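Zotuvberg Youth Aeronautics
October 6, 2023

1/10
Registration is open for the balsa glider course at the Clostitz hall. The course is intended for members who have completed the paper glider sessions in May, or who have built at least one stick-and-tissue model at home. The posts that follow set out what participants should know before the first meeting.

2/10
Each participant will build one Ukwood trainer, a hand-launched glider with a straight wing and a plain tail. The kit contains sheet balsa, a spruce fuselage stick, a printed plan and a small lump of modeling clay for the nose. Glue and sandpaper are supplied at the hall. Please bring a cutting mat if you have one.

3/10
Balance comes first. A glider that balances too far back will rear up, lose speed and drop. The plan shows a small mark under each wing, a third of the way back from the leading edge. The finished model should sit level when held on two fingertips at those marks. Clay is added to the nose until it does.
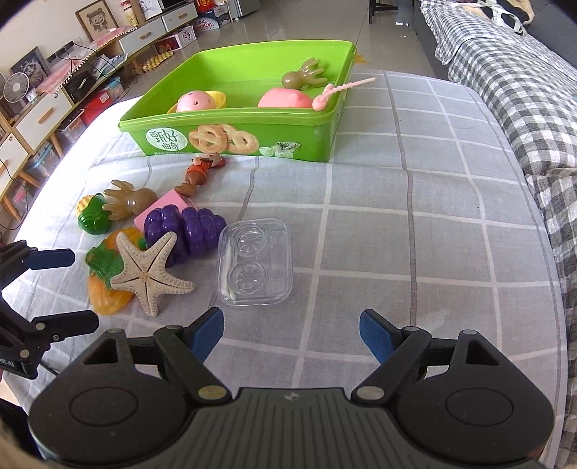
4/10
Wing angle. The two wing halves are joined so that the tips sit higher than the center. This angle is called dihedral, and it helps the glider roll back to level after a gust. Participants will set it by propping one tip on a block while the glue dries. The joint must be left alone overnight – models will stay at the hall until the next meeting.

5/10
The tail. The horizontal tail is set at a slightly different angle from the wing. The difference is small, and it is the most common source of trouble in first flights. If the tail is glued crooked, the model will turn no matter how well it is thrown. Check it from behind, at eye level, before the glue sets.

6/10
Test glides are made over grass, from shoulder height, with a gentle push straight ahead. Members are asked to change one thing at a time and to write it on the trim card. A dive usually calls for less clay. A stall calls for more. Full-strength launches are permitted only after an instructor has initialed the card.

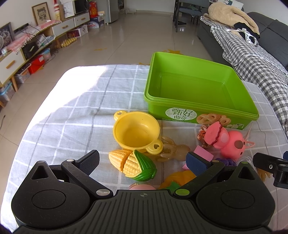

7/10
Weight matters at this size. Excess glue at the wing joint is hard to remove and upsets the balance from side to side. A thin line on both surfaces is enough. Participants who wish to paint their models should limit themselves to the tail and use felt pens on the wing.

8/10
Older members often ask whether the lessons carry over to full-size aircraft. Many do. A Saab airliner must also be loaded so that its balance point falls within set limits, and its tail does much the same work as the one on your plan. The methods of control are, of course, very different.

9/10
Places are limited to 13 for this course. Members under the age of 10 must be accompanied by an adult at every meeting. Those who cannot be offered a place will be put on the list for the next course and need not apply again.

10/10
To register, reply by direct message with the member's name and age, and quote course number 2985. Kits will be handed out at the first meeting. Please do not order them separately – the shop version has a shorter fuselage and does not match our plan.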